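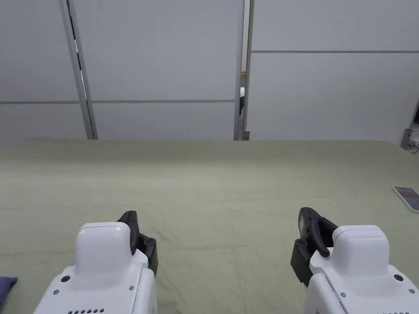

Folding table with green cloth, Tramton site

Call for Participants: Everyday Garment Folding
Nowicki Household Studies, Tramton

Nowicki Household Studies invites adults living in or near Tramton to apply for paid participation in a study of how people fold and sort ordinary clothing. Sessions begin in March and take place at our ground-floor premises on Jurnance Street. We are seeking 30 participants in total. No experience in laundry, retail or textile work is required, although applicants with such experience are welcome.

What participants do

Each session is devoted to a single type of task. A participant receives clothing one piece at a time, opens it on the table, smooths it, and folds it according to a printed instruction card or in the participant's usual manner, depending on the session. Garments include T-shirts, light sweaters, children's wear and hand towels. Finished pieces are placed in a stack and collected by staff at the end of the session.

Participants are not timed against one another. A slow, careful fold is as useful to the study as a quick one, and a fold that comes out badly should be left as it is unless the card says otherwise. The collection currently holds 2,074 garments and linens, all laundered before use. Participants do not need to bring clothing of their own.

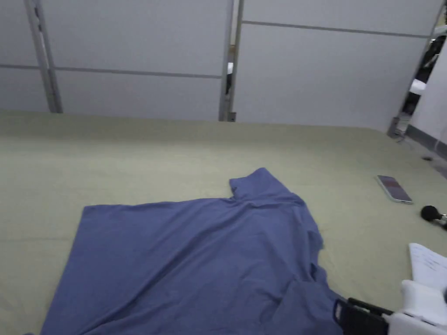
I had folded shirts the same way since I was a teenager and thought there was nothing to say about it. By the second session I was noticing that I always start with the left sleeve, and that I give up on the collar if it will not lie down the first time. The work is quiet and a little repetitive – bring comfortable shoes.
– Comment from a participant in last year's study

Time and payment

Participants attend four sessions of two hours each, scheduled over two consecutive weeks. Morning sessions start at 9:30 a.m. and afternoon sessions at 1:30 p.m. A break is provided halfway through every session. Payment is $17 per hour, with an additional $100 for participants who complete all four sessions. Payment is made by check or bank transfer within 30 days of the final session. Parking costs are not reimbursed.

Eligibility

Applicants must be 18 years of age or older and able to stand for most of an hour. They must have comfortable use of both hands and be able to read short instructions in English. Applicants with a known sensitivity to laundry detergent should say so on the form. Current employees of Nowicki Household Studies and of our supplier, Mirnia Linen Services, are not eligible.
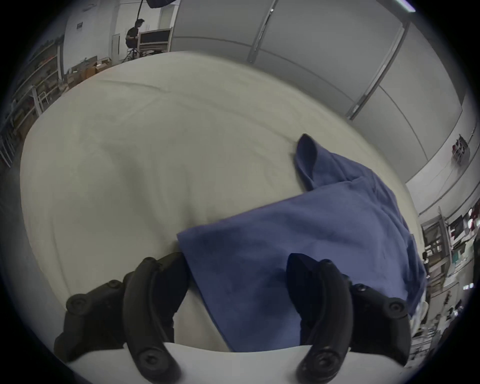
Applicants are asked to consider the conditions of the room before applying. Sessions are held indoors under artificial light, and other people may be present and at work nearby during a session. White partition panels stand beside the work surface, but they do not form a closed room, and conversation from elsewhere in the space may be heard. Anyone who needs complete quiet should contact the office to discuss a suitable time. Coats and bags are left in lockers near the entrance. Long necklaces, bracelets and loose cuffs should be avoided, as they catch on knitwear.

How to apply

Application forms are available from the front desk in Tramton or may be requested by mail. Please state which sessions you are able to attend and whether you fold laundry at home daily, weekly or seldom. Applicants selected for the study will be invited to a short introductory visit, for which no payment is made. Places are offered in the order in which complete forms are received – incomplete forms will be returned.

Participation is voluntary and may be ended at any time. Hours already worked will be paid in full. A written consent form is provided at the introductory visit and must be signed before the first session.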